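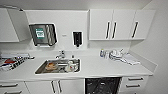 What time should people arrive if they want to see the whole demonstration? Be at the Lanora building by 3, because the first run starts 20 minutes later and the door to the test area stays shut while it is going.

Lists > Rastelance-visits > May > Re: Kitchen demo, what to expect

Hi all,

Replying on the list because four people wrote to me separately with the same questions. Casimiro's message from last week is quoted here so everyone has it:

> The Skaludell demo will be in the kitchenette on the second floor,
> not in the lab downstairs. The task is clearing a sink. The robot
> takes out dishes, one at a time, and puts them in a rack. If time
> allows we will also show wiping the counter and folding a cloth.
> We can take 17 visitors. Please tell me if you need the elevator,
> as I have to get a key for it.
>
> Casimiro Barroso

I went to the rehearsal, so I can add a little to that.

The job is a normal sink. When I looked in there was a plate or shallow bowl with food left on it at the left side, a white cup or mug toward the right, and more pale dishes heaped between them. Nothing is laid out on marks. The people from Kettunen, who wrote the grasp planner, asked for it that way. Last year's visit used clean plastic plates on a table, and several of you said on this list that it proved very little.

White dishes against steel are fine for the planner. The basin itself is harder, since polished steel throws back highlights that the depth camera reads as holes. They have a filter for this and will talk about it if asked.

The faucet is the other thing to watch. It stands behind the sink and the arm has to stay clear of it on every lift. In rehearsal the arm slowed down a lot near the back of the basin. Casimiro says this is a speed limit they set by hand and it will stay in for the visit.

Out of 23 lifts in the rehearsal, 3 were dropped or given up. All three were cups lying on their side. A dropped dish stays where it landed and the robot tries again. Nobody steps in unless the stop button is pressed.

Practical points:

-- The room is small. We will go in as two groups and swap after the first run. The second group can follow on the screen in the hall.

-- Stay behind the tape on the floor. If you cross it the arm stops and the run has to be started over.

-- Photos are fine. Video is fine too, but please ask before you post any of it.

-- Coffee is downstairs. The kitchenette can't be used that afternoon.

I don't know yet if the cloth folding will be shown. It was skipped in rehearsal when we ran out of time. Somebody also asked about the dishwasher loading work. That is a separate project at Rastelance and is not part of this visit.

We have two places left. Write to Casimiro, not to the list.

Ines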